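Pre-session checks, arm bench, robotics club. Fill in before the power goes on, sign the back sheet, pin it to the board. Comments are for the next group, so write them as though the next group can't read your mind. Autumn term, first check, 4.30 pm.

**Arm:** Moko (the name is ours, the arm did not choose it)
**Project:** Plelorville sorting task, pick and place
**Result:** pass, with three things to put right

## 1. Room and power

- [x] Main switch reachable from the operator's chair
- [x] Emergency stop pressed, released, pressed again
- [x] Fire door closed and not propped with the spares bin
- [ ] Cables clear of the walking route
- [x] Heater off

*Comment:* Emergency stop works. It has been pressed so often this term that it is now the best tested part of the project. Cables are a fail. The tape we put down in September has given up and somebody's trainer has most of it. New tape is in the Aryee cupboard, second shelf, behind the old tape, which is also in the Aryee cupboard and should be thrown out.

## 2. Arm, before power

- [x] Base bolts hand-checked, then checked with the key
- [x] No play in the elbow
- [x] Wrist turns freely through its range
- [x] Gripper fingers clean, pads not peeling
- [x] Covers on

*Comment:* One base bolt took a quarter turn. Last sheet says "all tight", in very confident handwriting. Please use the key as well as the confidence. Pads are fine but will want changing before the June open evening, and the order form takes longer than the delivery.

## 3. Arm, powered, empty gripper

- [x] Homes without complaint
- [x] Speed limit set to 30 per cent
- [x] Stops when the stop is pressed (see above, at length)
- [x] Nobody inside the line while it moves
- [ ] Log file saving to the shared folder

*Comment:* The log was saving to the desktop of whoever logged in first. Changed the path, ran it again, still the desktop. It stays a fail until someone has seen a file turn up where it should. The speed limit is 30 and stays at 30. There is a note on the laptop suggesting 70 "just for the demo". There is no demo.

## 4. Table and objects

- [x] Table doesn't rock
- [x] Objects from the approved box only
- [x] Nothing made of glass
- [x] Nothing heavier than 700 grams
- [x] Open containers empty before the first run
- [ ] Object list matches what is on the table

*Comment:* Objects laid out for the mixed set. The list on the clipboard is for the blocks set, which we finished with weeks ago. Whoever prints the new one, please print two, as the first always becomes a coaster.

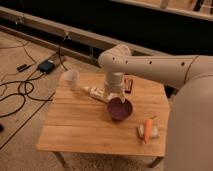
*Item 4: mixed set on the bench, gripper over the middle of the table, with the bowl and the white tube under it.*

Two points about the layout. The carrot is on top of a flat packet, and overlapping objects are meant for level two. Either move the carrot or call the run level two and score it that way, but decide before the run. The last group decided afterwards and got a very good score.

The cup at the back left is a long reach from this side. If the arm starts to crawl with the elbow nearly straight, stop the run and shift the cup closer. Do not lean in and nudge it with a ruler. We know about the ruler.

## 5. People

- [x] One person on the stop, with no other job
- [x] Hair tied, lanyards off, sleeves sorted
- [x] Food and drink on the far bench
- [x] Everyone present has read the rules sheet

*Comment:* The person on the stop was also asked to film, keep score and hold a coat. One job means one job. On the rules sheet, everyone says they've read it. The copy on the wall still has page two upside down, and until today this had not been mentioned.

## 6. Software

- [x] Ukisow version matches the number on the whiteboard
- [x] Camera view live
- [x] Time limit set to 2000 steps
- [ ] Laptop clock correct

*Comment:* The laptop believes it is 1953. This makes the run files sort in an interesting order and is probably why half of last week's are "missing". They are at the bottom of the list. Set the clock by hand after every restart until the battery is replaced.

## To put right

| What | By when | Done |
|---|---|---|
| Re-tape cables, bin the old tape | before next power-on | |
| Log path, tested with a real file | next session | |
| Print object list for mixed set | next session | |
| Clock battery | when it arrives | ordered |

The battery makes four. Counting it as one of the three would be cheating, so the result line at the top should read "pass, with three things to put right and a battery".

Next check: same bench, 4.30 pm, key is on the hook by the sink.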